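Melteo soft-object set

Recordings of a single black arm picking up soft things and putting them in a cardboard box. We made this set to train a policy that copes with objects that change shape when gripped. It goes with the Allov training code but doesn't depend on it.

Contents

846 episodes, recorded by teleoperation at the Tarnow bench. 242 of them hold a failed first grasp followed by a second try. These are kept in the main split and flagged with retry = 1. Drop them if you want clean demonstrations only.

Each episode folder has the camera frames, joint positions, gripper opening and a one-line task text. Joint positions are in radians. Gripper opening runs from 0 (closed) to 1 (open) and is the commanded value, so it won't tell you how far a soft object has been squashed.

Splits

The test split is 41 episodes, chosen by object. Nothing in it appears in training. Please don't reshuffle, or your numbers can't be compared with the Bratu baseline.

Known problems

Episodes recorded before May use the old gripper calibration. The loader corrects this when version is set to 2. If you read the files directly you have to apply the offset yourself; it is in calib.txt.

The box was placed by hand at the start of each episode and its position is not logged. Cables show in many of the frames and move with the arm. We haven't masked them.

Task texts were typed by the operator. Spelling varies, and "fluffy", "fuzzy" and "plush" are used for the same things.

Labelling

An episode counts as a success if the object is fully inside the box and the gripper has let go. Objects left hanging over the rim are failures. The label is given once, at the last frame, so a frame taken with the object still held over the box has no label of its own.
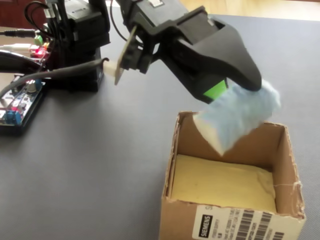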